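The Top of the Bench

What a work surface has to put up with, and what holds things down on it

By the Geren staff
June 2, 2022

The shared workshop on Truro Street has 37 benches, and most of the conversation there is about the tops. Members will put up with a drawer that sticks or a leg that needs a shim. A bad top gets reported the same day.

Serna, the small firm that built the benches, tried three surfaces before settling on light wood. The first was steel, which was loud and cold to lean on. The second was a hard white sheet that chipped wherever anyone dropped a wrench. Wood takes a dent and keeps working. It can be sanded, and it shows pencil marks, so people lay out a job right on the surface and erase it afterward.

The complaint about wood is that it crushes. A single bolt pulled tight with a small washer will sink into the top over a few weeks, and then the bolt is loose again. A plate spreads the load over a wider area. Thick plate is better than thin, and a plate with rounded corners is easier on sleeves and forearms when it sits close to the side where people stand.

Plates usually come with more holes than one job needs. Leaving some of them open is common, and on a black plate the pale wood shows through like a row of coins. Before drilling through any of them into the top, the workshop asks members to check what runs underneath. Two benches have already lost a drawer runner that way.

Socket screws do most of the work above the plate. They take a hex key, and the key fits in places where a wrench has no room to swing. Set evenly along a metal ring, their rounded silver heads stay low, and a rag passes over them without catching.
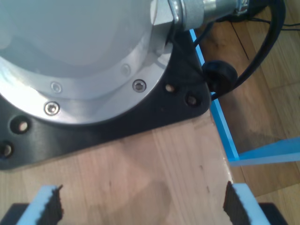

Keys and where they go

Each bench has its own set of hex keys on a hook. This was a change made last August, after a year in which the shared rack was nearly always missing the size people wanted. The new sets cost more, but they stay put.

Worn keys are thrown out. A key with rounded corners will ruin a good screw in one turn — and a ruined screw in a ring or a collar can take an afternoon to get out. Screws are tightened a little at a time, going across the ring and back, and checked again after the first day of use.

Keeping the top clean

The finish is a plain oil from Barrios, wiped on with a cotton cloth and left overnight. One can does four benches. Oil does collect against the sides of anything bolted down, so that line gets a second wipe with a dry cloth before the bench is used.

Edges get the most wear. Replacement strips hang by the door, cut to length, and fitting one takes less than an hour.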